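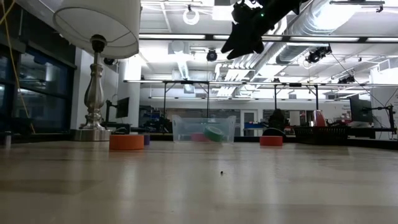
Filippos Papadakis wants to know whether the tape really needed its own line in the supply budget, and whether the tidying has made any difference to the people who use the room. Fair questions both, and I'm glad to have them, so let me try to answer them before I get to the rest of the news from the Simura workroom.

The tape line came to 155 dollars for the period, and the clear bins took another 47. I know that sounds like a lot of tape! But we wrap and label parcels for the Fleltine lending boxes all through the winter, and we had been buying rolls one at a time from the corner store whenever somebody ran out, often in a color we already had plenty of. Since January we have ordered from Manolakis in bulk, and by my bookkeeping we are well inside what you gave us.

As for the tidying, it is slower going than I promised in my last letter, and I'm sorry about that. The drawers under the window were a bigger job than I thought (old receipts, dried-up markers, a whole nest of string), and they took up most of the month.
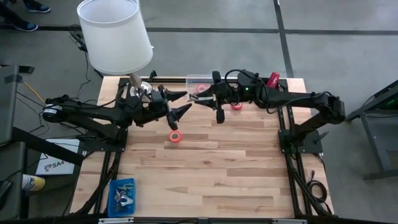
Sorting by color is the part I'd most like to tell you about. The idea is that each color of tape means one kind of box, so whoever is packing can reach into the right bin without reading labels. It's a good system on paper, and the green has settled in nicely. The red-orange is our problem child, with one roll put away in the clear container and two more left out on the wood, and that is pretty much how I find things at the end of an afternoon. I think we need a deeper bin for that color, and I'd like to move it nearer the front edge where people work.

We have sent out 828 parcels so far, counting the small ones. The Miner shelves are still on order and I have asked twice for a delivery date. If they come in under the quote, may we put the difference toward bins? I'll hold off buying any until I hear from you.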